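Started the day at 8 with coffee and the LCD again. I am making a small handheld game from scratch, one game only, the kind with fixed black shapes that blink on and off. Mine is a ferry game. You carry crates from one bank to the other and the ferry drifts a step every time you wait too long. I am calling it Tummont, after the lake.

The display has 41 segments. I drew them all on tracing paper last month and thought that was plenty. Today I found that I never drew the ferryman bending down on the right bank, so he picks up crates on the left and then stands up straight to drop them off. Redrew him twice. The second one looks fine. To pay for it I took out one of the birds.

Code before lunch. The game loop is 600 milliseconds per tick at the start and gets shorter every time you deliver five crates. On the breadboard this felt slow for the first minute and then suddenly much too fast. Changed it to shorten less each time. Still not right. I'll ask Chia-jung to play it, her hands are faster than mine.

The buttons bounce. One press counts as two, sometimes three, and the ferryman walks straight into the water. I put in a delay of 3 milliseconds and it made no difference. Read the data sheet for the switches, then read it again. Tried a longer delay and the left button behaved. The right one did not, and after an hour I found a cold solder joint under it. Resoldered it and both work now. 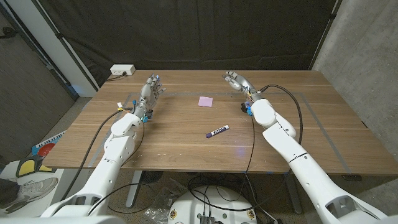

Left hand open over the table, gray tape marking the work area.

Lunch was leftover rice and the last of the pickles. Kamran called while I was eating and wanted to know if I had ordered the cases yet. I have not. The quote from Cledum was for a bigger batch than I need and I don't want a closet full of plastic. Homa says to print one, sand it and live with it. She is probably right. I printed the back half in the afternoon and the battery door came out too tight. Filed it down until it slid.

Sound is the part I have been putting off. I have one piezo buzzer and four notes. Wrote a tick for the ferry, a higher one for a delivery, and something sour for falling in. Azadeh heard it over the phone and said the sour one sounds like a microwave. 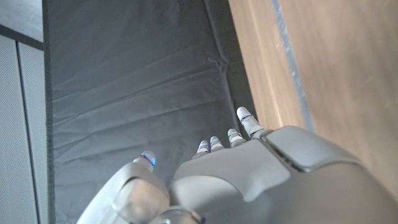

After that I went back to the score. It was resetting whenever the batteries shifted, so I now save the high score each time it changes. The save is slow enough to make the ferry stutter. Moved it to the end of the game and the stutter is gone.

Played nine games in a row before dinner. Best score was lower than yesterday, with the faster ticks. Negin wants one for her son. Told her September and wrote it on the wall calendar.

Tomorrow: ferryman artwork to film, right bank wiring, buy more solder.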